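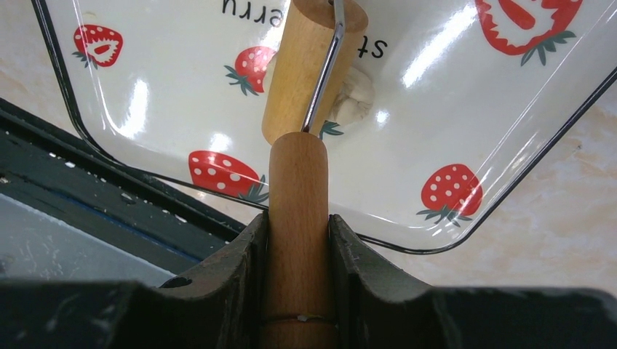 Wrist camera view during the rolling pin task, with the charcoal fingers closed on the lower handle.

Gripper trials: where we have got to

Grodedus workshop notes, 9/11/23

The kitchen bench has been in use for gripper comparisons since the end of the summer, and several people have asked what we are doing with dough. Ludger Haberkorn and I have been trying two sets of fingers on the same arm, with the same wrist camera and the same controller, to decide which set goes on the second arm when it is moved to Mundville in January. Helmut Tiedemann set up the logging and has put up with a good deal of flour.

The two sets are the Chauvin fingers, which are thick and stiff with a curved inner face, and the Barosine pads, which are thinner, softer and faced with rubber. Both fit our existing mount with four screws. Swapping them over takes 10 minutes if the cable is left alone and a lot longer if it isn't.

Why a rolling pin

We wanted an object that is awkward in an ordinary way. Most of our earlier tests used blocks and tins, and both sets of fingers managed those without trouble, so the results told us very little. A rolling pin has a smooth round handle and a metal rod, and the heavy part is well away from where you take hold. If the grip is poor, the pin swings or turns in the fingers. You can see this at once on the wrist camera, often before it shows up in the force readings.

The pin is used with a small lump of dough on an enamel tray. The tray is the one with the strawberries on it. We kept it after the first week because changing the background part way through would have meant throwing out the early runs.

Each run is the same. The arm picks up the pin by one handle, carries it over the tray, brings it down on the dough, makes a short push and a short pull, and puts the pin back. Ludger starts every run from the same arm position. The pin is put down by hand, so its angle varies a little, and we have left it that way on purpose.

Results so far

We have logged 1292 runs, split between the two sets of fingers. A run counts as a failure if the pin is dropped, if it turns in the fingers far enough to miss the dough, or if the controller stops the arm.

The Chauvin fingers are better at holding the handle upright. The two inner faces make a V that the handle drops into, and it tends to centre itself even when the approach is slightly off. Once closed, they stay put. They are less good at the moment of contact with the tray. There is no give in them, so any error in height goes straight into the wrist, and most of the controller stops have been with this set.

The Barosine pads are kinder on contact. The arm can be a few millimetres low and nothing much happens. The trouble is rotation. With a clean handle they hold well, but flour gets on to the rubber and after a while the handle begins to turn during the push. Wiping the pads puts it right. We tried wiping after every run, which made the figures look very good and also made the day very long. The rule now is to wipe at the start of each batch of 31 and leave them alone until the batch is finished.

Dropped pins have been rare with either set. There was a bad patch with the Barosine pads in the third week that came down to a loose screw on the mount, and those runs have been marked and left out of the comparison.

The camera

The wrist camera sits close to the fingers and sees them along the bottom of the picture. This is useful for checking the grip. It is less useful for judging how far the pin is from the dough, as the pin itself blocks much of the view.

Glare is the other problem. The enamel throws back the overhead lights as white patches, and these move as the arm moves. Helmut tried a lower exposure, which dealt with the worst of the patches but made the dark fingers hard to pick out. We then tried turning off one row of lights. That works for us and annoys everyone at the next bench, so at present the lights are on and the exposure is halfway between the two settings. If anyone has a spare polarising filter that would fit a small lens, please speak to Helmut.

The controller

Both sets were first run with the closing force at our usual setting. We then raised it for the Barosine pads to see whether that would stop the handle turning. It helped slightly, but the pads started to bulge at the edges, and Ludger did not want to wear them out before the comparison was over. It has gone back to the usual setting.

For the Chauvin fingers we have slowed the last part of the downward move. This cut the number of stops and added very little to the length of a run. The same change has been made for the Barosine pads so that the two are still being compared like for like, and the runs from before the change are kept in a separate folder.

What happens next

We plan to stop at 4000 runs or at the end of the year, whichever comes first. My own guess is that the second arm will get the Chauvin fingers with a thin soft facing stuck to the inside, if we can find something that does not collect flour. Ludger prefers the Barosine pads and thinks a different rubber would settle it. Samples of two facings are on order and will be tried on both sets.

We also mean to repeat part of the work with a whisk and a wooden spoon. These have narrower handles, and the V in the Chauvin fingers may not close far enough to hold the whisk properly. A few quick tries by hand with the arm switched off suggest it will be close.

The bench is booked in the mornings until further notice. Afternoons are free, but please leave the tray and the pin where they are, and do not move the camera cable. Run logs are on the shared drive in the folder marked Grodedus bench, with a note from Helmut on what each column means. Anyone who would like to watch a batch is welcome to come by.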